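Kilport station diary, December, morning entry

The station was opened at the usual hour by Obed Arthur and the undersigned. Both hand-held grippers were taken from charge and inspected before use. The left unit, Mensah, was passed without remark. The right unit, Kuda, showed play in the finger carriage, as noted by Yusri Majimbun at the close of the previous session, and was withdrawn until the carriage screws had been tightened and the travel checked from fully open to fully closed. A feeler gauge was used at 4 points along the rail. The reading at the inner end remains a little high and is to be watched.

The marker cube was cleaned with a dry cloth and its fixing tested by hand. The ribbed pads were wiped down at the same time.
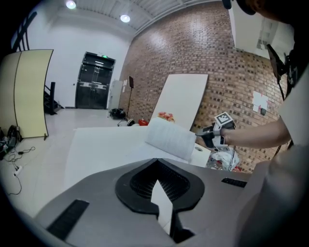 Folding trials on the white table were then resumed under the standing procedure. The target set for the station is 200 accepted folds before the next full service, with finger travel to be checked after every 20. Staff are reminded that a unit which fails the travel check is to be set aside at once and the last batch marked for review.

Simone Vasconcelos has asked that replacement finger tabs be ordered in pairs. The request was approved and passed to Eusebio Espinoza. The spare carriage is still awaited.

Cables on the floor to be taped before the afternoon session.

Entry made by Abena Akolgo.

Recent entries
Faster: revised charging routine
Mensah: finger tabs renewed
Kuda: carriage play first reported
Kilport: table height reset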